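My visit to the Honcombe seed library in March was so much better than I'd hoped, and I'd hoped for a lot! They grow 67 kinds of bean, and Kylie Pryor let me handle the dried pods of Disby, a speckled climber I've wanted for years.
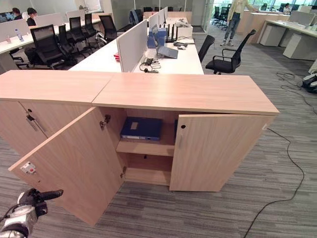
Bean people keep wonderful notes. Every variety has its growers' letters, and I could have read them all day (I nearly did). The dark blue box file lying flat on the upper shelf was the one I headed for, and it's full of Disby gossip. 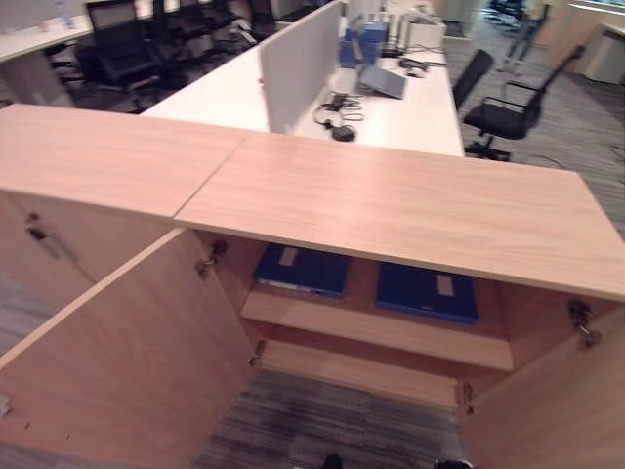

Lunch was bean soup, naturally, with rye bread and a sharp green relish. Afterward we argued happily over poles versus strings, and I went back to the two navy binders side by side in the open cabinet to look up Ruddock, a dwarf bean that shrugs off wind.

Kylie swears by strings. Her tallest row is 29 feet long and 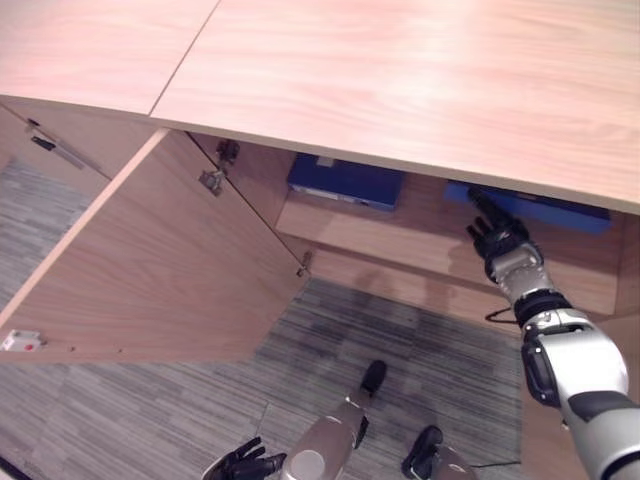
still standing after the winter gales, so I'm converted. The tasting at 2 was a treat too, especially Duder, creamy and a bit like chestnut.
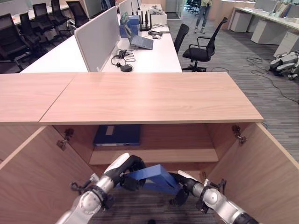

Honcombe, March

I came home with Disby and Ruddock seed and muddy boots. Sowing starts once the frosts let up!

Last updated: March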